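MEDIA RELEASE
For use from July

Adstead shared workshop opens its kitchen robot build to visitors

Adstead. The Were Workshop will open its doors through July to anyone who wants to see, poke at or help finish Oltis, a kitchen robot put together by members over 11 months of evenings. Free entry. Kids welcome with an adult. Closed shoes please, it's still a workshop out the back.

Oltis began as a home project. Dougal Crichton had an arm half built in his garage and ran out of bench, so he brought it in on a trailer. Other members joined in. Total spend so far is $1,360, most of it on motors, with the rest going on wire, bearings and a second power supply after the first one let go.

"I wanted something that could put the breakfast things away," said Crichton. "Still do. It's slow and it drops stuff, but it's a lot better than it was at Easter."

The build log runs to 132 entries and is kept in a ring binder by the door. Visitors can read it. Some of the handwriting is rough, sorry. Failed parts are in the tub underneath, labelled with what went wrong.

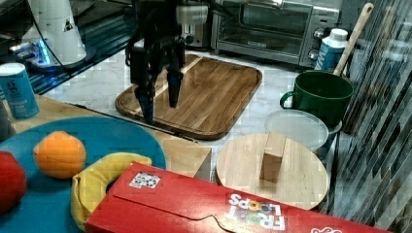 Work at the moment is on the gripper. Long fingers reach into tight spots but flex under load, and the members have been back and forth on length since autumn. The current pair is version six. A stiffer set is being printed now and should be on the arm before opening, if the printer behaves.

The other job is flat things. Boxes and fruit are coming along. Plates and boards are harder, as the fingers have to get under an edge without shoving the whole thing along the bench. Anyone with a background in this, please come and talk to us, we'd be gratefull for the help.

Control software was written by members on top of a hobby motor board from local supplier Evton, which has also lent two spares for the open sessions. Drawings and parts list will be free to copy on the night. Bring a USB stick.

Sessions start at 6.30 pm. A short talk, then the arm running, then questions. Room holds 47 so put your name down at the front desk or ring ahead. Parking behind the hall, not on the verge, the neighbours have been patient with us.

Soldering benches will be open for for beginners on the same nights. Small charge for materials, irons supplied.

Photos and interviews: Dougal Crichton, care of the Were Workshop, Adstead. Afternoons are best, leave a message if there's no answer.

ENDS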